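# 4 Storing and Moving Goods

In February a small shop in Enorville ran out of lamp oil for nine days. The oil was not scarce. A full load of it was standing in a warehouse on the other side of the river, booked in under the wrong code, and the people who looked for it looked in the wrong aisle. The shop lost sales, the supplier lost a customer, and the oil sat where it was until a clerk named Milagros Paucar found it while checking something else.

Most of what we buy spends more time standing still than it does being made or used. A tin of paint may take an hour to fill and seal, then wait for months in two or three different buildings before anyone opens it. The cost of that waiting is part of the price of the tin. It covers rent, heating, insurance, wages and the money tied up in stock that has not yet been sold.

In Chapter 3 we followed goods as far as the factory gate. This chapter takes them from the gate to the shop. We begin with the store itself: how space is divided, how goods are labelled, and how a business decides what to keep close to the door.
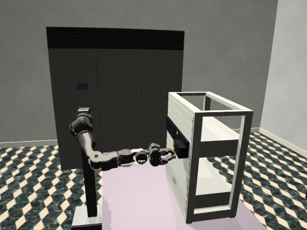

**Page 82**

## 4.1 Fast and slow stock

Not all goods leave a store at the same rate. Van Wyk, a wholesaler of kitchen and garden goods, holds 500 different lines. In a normal month, 100 of them make up nearly all of its orders. These are called *fast lines*. The rest are *slow lines*, and a few of them may not be asked for in a whole season.

If every line is given the same amount of room, staff will walk past slow stock all day to reach fast stock. Van Wyk therefore keeps its fast lines within 25 metres of the loading door and puts the others further back or higher up. The list is checked twice a year, as garden goods that are slow in winter become fast in spring.

A smaller firm may do things differently. Umis, which sells spare parts for sewing machines, stores everything in order of part number. This wastes some walking, but a new worker can find any part on the first morning — and with only 2 people in the store, that matters more.

**Key terms**

- **Line:** one kind of product, in one size and finish.
- **Stock:** goods held by a business and not yet sold.
- **Lead time:** the time between placing an order and receiving it.

**Before you read on**

Choose a cupboard at home or at school. Write down which things in it are used every day and which are hardly used. Draw a plan showing where each is kept now, then a second plan showing where you would put them. Keep both plans, as you will need them for the Wuneo case study in section 4.3.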